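January, crank rig, afternoon block

Changed the reward on the crank task after the last policy kept squeezing the grip and stalling. The penalty now goes on wrist torque only, and finger force is left alone. Retrained for 3,000 updates, then started 10 rollouts on the Pavach controller. 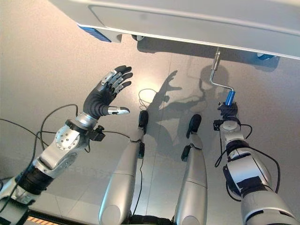 Logging is at 700 Hz this time so the torque spikes don't get smoothed out. Zoila Rengifo wants the raw files, not the Groketti export.

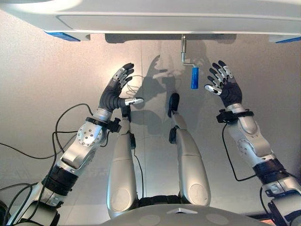 Regrasp is still the open question. The old policy treated release as failure, so we have almost no data on it. With both hands open and the blue handle hanging free between them, the nearest thumb gives us a reference for the approach offset. I'll label release poses by hand for 3 rollouts and compare with the Starutix labels.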